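Automation at the Hovden Controls Plant

The Hovden controls plant in Rekum assembles and tests operator panels for packaging and pumping equipment. Until the introduction of robotic test cells, every panel was checked by hand, with an inspector working each switch, slider and knob in a fixed order. The plant now runs 10 such cells, known locally as Ongart cells.

Effects on staff

The test department had 26 inspectors when the first cell was installed in November. Of these, 17 remained in testing, where they set up the cells, review rejected panels and write new test sequences. The others moved to assembly or to the repair bench. Reports of wrist strain fell in the first year, while complaints about noise and isolated work increased. A staff agreement - negotiated by shift representative Kane Stubbs - guarantees paid training of 47 hours for each inspector who changes duties and limits solo shifts in the cell area.

Final approval of a panel is still given by a person. Inspectors have kept the right to stop a cell without prior permission.

See also: Gosovo repair workshop; Panel testing

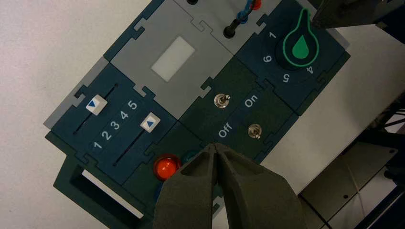

Gripper fingers above the toggle switches of a modular control panel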